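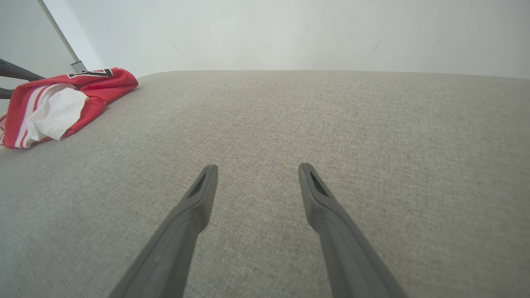

Ridgeway Research News, Vol. 2, Release 62

FOR IMMEDIATE RELEASE

Robot Learns to Stop Fussing With the Laundry

DRAMETCOMBE, September. Researchers at the Ridgeway Laboratory today released Brokico, a training method that helps two-armed robots decide whether a piece of clothing needs another tug. Robots that fold clothes have long suffered from a condition familiar to anyone who has shared a closet with a perfectionist. They get a shirt most of the way there, go back to fix a corner, and undo the rest of it.

Brokico deals with the problem by scoring the garment before each grasp. The robot compares what its cameras show with what it expects the next move to gain. If the gain is too small, the arm leaves the cloth alone and goes on to the next piece.

"We spent the first year teaching it to pick things up," said Zsófia Kozma, who leads the project. "We spent the second year teaching it to leave them where they were. The second year was harder to explain to the people who pay for it."

The method was trained on 400 folding sessions, each led by a person steering the arms by hand. Sleeveless sportswear was chosen for the hardest part of the set. It is slippery, it has large holes where a robot would like to find an edge, and the lab already owned a lot of it. 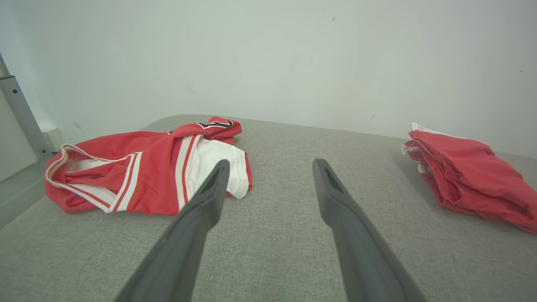
Judging a heap of cloth is mostly a matter of finding something on it that can be trusted. Brokico looks for trim, seams and printing, and uses them to guess which way a garment is lying and which layer is on top. The white and red side stripes on a crumpled jersey are a gift in this respect, even when they run across it at a slant. A patch of printing folded down to a fragment is much less of one, and the method gives it a lower weight until more of it comes into view. A neat stack of folded clothes scores well and is supposed to be left in peace. Earlier versions liked to check.

In 300 test attempts, none of which used a garment arrangement from the training set, Brokico finished with an acceptable fold in 62 percent. The team defines "acceptable" as a fold that a second person, shown the result with no background, would not feel moved to redo. Arwel Pumphrey, who ran the tests, supplied the second person's instructions and declined to serve as the second person.

"Most of the failures were early stops," Pumphrey said. "It looked at a mess and decided the mess was fine. I have a teenager, so I knew how to label that." 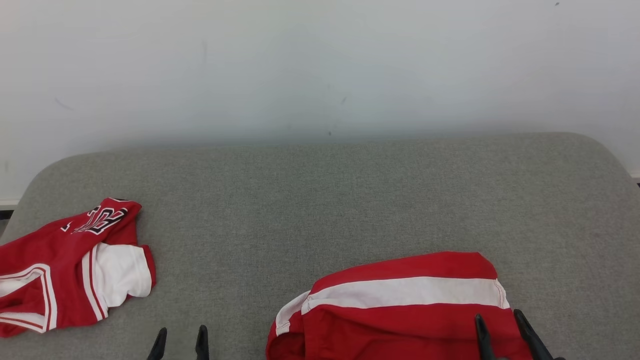 Jersey at left, folded garment at right, and a gripper for each side of the seat.

The robot works from a head camera and a camera at each wrist. The wrist views are best for edges and layers. The head view keeps track of where everything is, including the other arm, a detail that the wrist cameras tend to overlook until it matters.

Large printed numbers turned out to be useful from above. A "23" bent by a fold tells the system where the cloth turns under, and a visible digit can steer the gripper toward a corner worth holding. 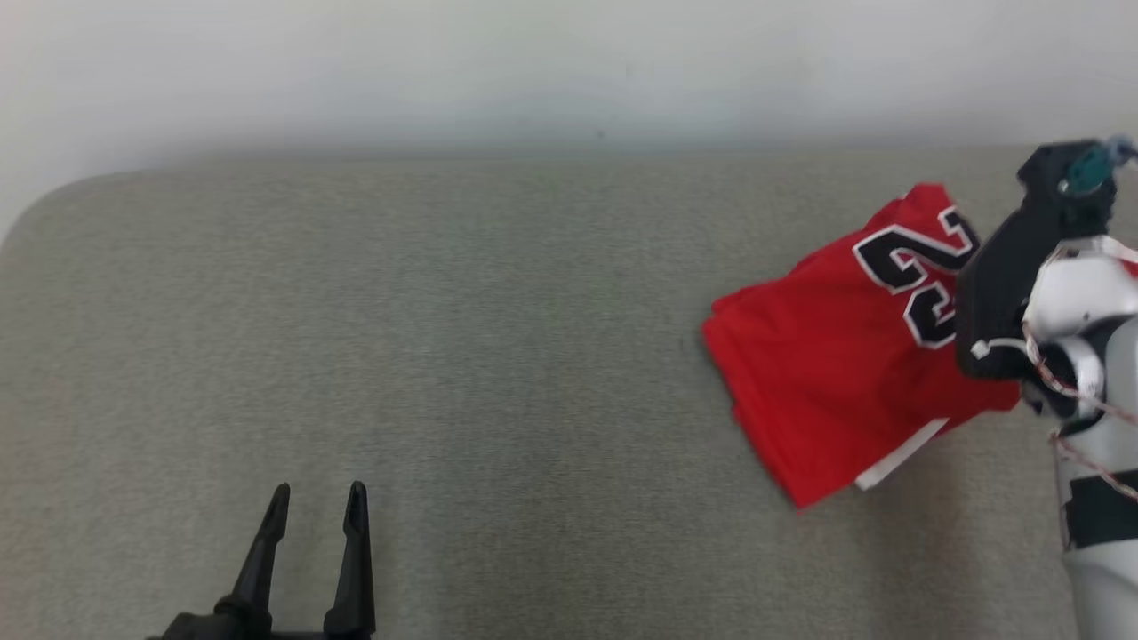
What Brokico Does Not Do

It does not wash, sort or match socks. It has not been tested on fitted sheets, and Kolbrún Þrastardóttir, who wrote the scoring software, has asked that the subject not be raised at the demonstration.

It is also slow. A person can fold a jersey faster, and several people on the team have pointed this out while folding one.

Availability

The training sessions, the scoring code and the full list of failed folds are free to other research groups on request. The work was supported by Zovis, which has no plans to sell a folding robot and would like people to stop calling about one.

Press contact: Marlene Beaudoin, Ridgeway Laboratory, Drametcombe. Calls are returned after 2 p.m.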